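Scoops and measures: frequently asked questions

Which scoop should I use for which product?
The light blue scoop is for dry goods only: flour, sugar, rice, oats and pulses. Anything oily or sticky is handled with the steel scoops kept at the Erkcombe counter.

How much does one scoop hold?
A level scoop of white rice weighs 600 g. Flour weighs less for the same volume and varies with how firmly it has settled in the bin. A scoop is a means of moving product. Quantities for sale or for recipes are always taken from the scale.

Can I see marks on the inside?
The plastic lets some light through, and faint specks or smudges on the inner wall show up best when the bowl is tilted towards a lamp. If a mark stays after washing, run a fingernail over it. A scratch can be felt; residue usually lifts.

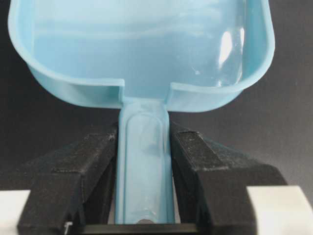 Page last changed: June, D. Zamfir

Where does residue collect?
Check the thick rolled rim, the two small squared notches where the bowl meets the handle, and the long groove down the handle. A flat cloth does not reach into the notches. Use the narrow brush.

How is it washed?
Wash by hand at 40 °C with the ordinary detergent, rinse, and shake out the groove. Do not use scouring pads, as they dull the surface.

Does it go back in the bin?
No. Dry it fully and put it on the rail. A scoop left in the product ends up buried, and the handle then carries whatever was on the last person's hand.

When is a scoop replaced?
After 6 months, or earlier if the rim is cracked or the handle bends under a full load. Discoloured scoops may stay in use if they are otherwise sound.

Who orders new ones?
Darius Zamfir orders from Grandetti. Leave the old scoop in the tray marked Returns so that it can be struck off the list.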